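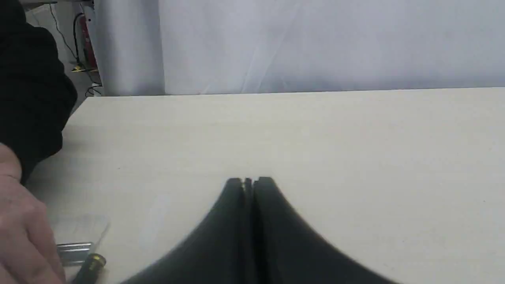
About us

Korance is a small language school above the old bakery on Rowlands Street. We teach Norwegian, Malay, Italian and Portuguese to adults who want to speak to people, and we've been doing it for 23 years now, in the same building, with the same slightly alarming staircase (there's a lift round the back, please use it if you'd like to!).

The school was started by Kirsten Hafstein, who came here to work as a translator and found that her neighbours kept asking her how to say things. First it was a couple from across the road whose son had moved to Bergen. Then their friends wanted to join in, and before long there were eight people squeezed into her kitchen every week, eating all her biscuits and arguing about word order. She rented one room the following August and has never really stopped adding to it.

Haziq Nair joined as our Malay teacher and now runs the timetable as well. He's the person who answers when you ring, and he'll happily talk to you for half an hour about which level you should be in. Do let him! Plenty of people sign up for a beginners' class when they know far more than they think, usually from school or from a grandparent, and it's a lovely thing to find out.

How we teach

We speak from the first lesson. You'll be clumsy to begin with, everyone is, and we'd much prefer a messy sentence with a real idea in it to a perfect one about the pen of somebody's aunt. Grammar comes along as you need it. Our teachers are very fond of grammar, so if you want more of it you only have to ask, and Kirsten will stay behind after class drawing verb tables until you beg her to let you go home.

Evening groups have no more than nine learners. Each course lasts a term, with one class a week and a bit of homework that you can do on the bus. We also run daytime groups, which tend to be quieter and a little slower, and one-to-one lessons for people with an exam or a move abroad coming up.

We write most of our own materials. The Italian course is built around a made-up apartment block called Palazzo Motico, whose residents fall out over bins, parking and a missing cat for three whole levels. Past learners still write in to ask what happened to the cat. (Level 3. We're not telling.)

The conversation table

On the first evening of every month we put the kettle on and open the doors to anyone who'd like to practise, whether or not you're taking a course with us. It's free. You pick a language and join in, and there's always a fluent speaker in each group to help when the words run out. Some evenings it's all football, other times someone brings a recipe or a letter they can't quite make sense of, and we've had at least one very heated discussion about how to pronounce "scone" that wasn't in any of our languages at all.

Our library

We have a lending shelf of novels, comics, cookbooks and children's stories, and learners can borrow 2 books at a time. Children's books are brilliant for beginners, so please don't be shy about taking one. The Portuguese shelf has almost doubled since last year thanks to a very generous gift from a former learner, and we're still finding room for it all.

Coming to see us

You're welcome to sit in on a class before you decide. Ring or drop in and Haziq will find you a group to visit. The 29 bus stops outside, and there's a bike rack in the yard. The office is open from ten until the last class finishes, apart from August, when we close and all go off to practise what we preach.

Page last updated April 12, 2024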